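Brusteck Office Services
Workplace inspection checklist, shared rooms, Penau building
Date of inspection: September 26, 2022
Copy to: Eichhorn property management

Marks used: OK, Fix, Ask. Comments are written directly after each point.

1. Doors and exits
1.1 Escape door opens from inside without a key. OK
1.2 Door closes by itself until the latch clicks. Fix. It stops 2 cm before the frame. I adjusted the closer one turn and it became better, but it is not good enough.
1.3 Exit sign is lit. OK
1.4 Corridor is free of stored goods. Fix. Five cartons of printer paper stood along the wall by the stairs. The Prurkia delivery man puts them there each time, so please tell the firm and not only the driver.

2. Desks and tables
2.1 Table is stable when leaned on. OK
2.2 Edges have no splinters or sharp places. OK
2.3 Cable openings in the tabletop have no broken rim. OK

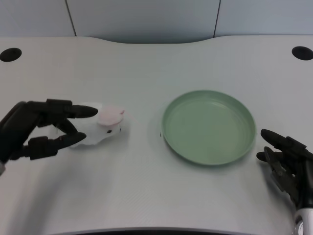

2.4 Height is suitable for sitting work. Ask. Two colleagues told me their shoulders are tired after lunch. I would like to try the chairs lower before we order anything.
2.5 Screws under the top are tight. OK, after I tightened one. The tool is now back in the cabinet.

3. Electricity
3.1 Power strips are not connected one into another. Fix. Found once, in the copy room. I took it apart and explained the reason to the people there.
3.2 Test labels are valid. Fix. The kettle has a label from May of last year. It must not be used until it is tested.
3.3 No cable crosses a walking way. OK. The cable cover from the last inspection holds well.

4. Fire equipment
4.1 Extinguisher hangs on its hook and the seal is whole. OK
4.2 Pressure needle is in the green field. OK
4.3 Extinguisher can be reached freely. Fix. A coat stand was before it. I moved the stand, but I am afraid it will come back.

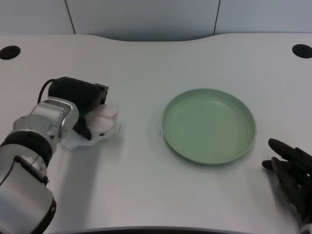

Must a room be inspected again when only one point is marked Fix?
Only the marked point is looked at again, within 30 days, and the new result is written under the old one with initials. The old comment stays readable.

5. First aid
5.1 Box is complete according to the list in the lid. Fix. The burn dressings are missing and the plasters are nearly finished.
5.2 Phone numbers on the box are correct. Ask. The second number rings but there is no answer.

Still open from the previous checklist: the loose stair edge on the second floor. Eichhorn has confirmed the order, the date of the repair is not yet known.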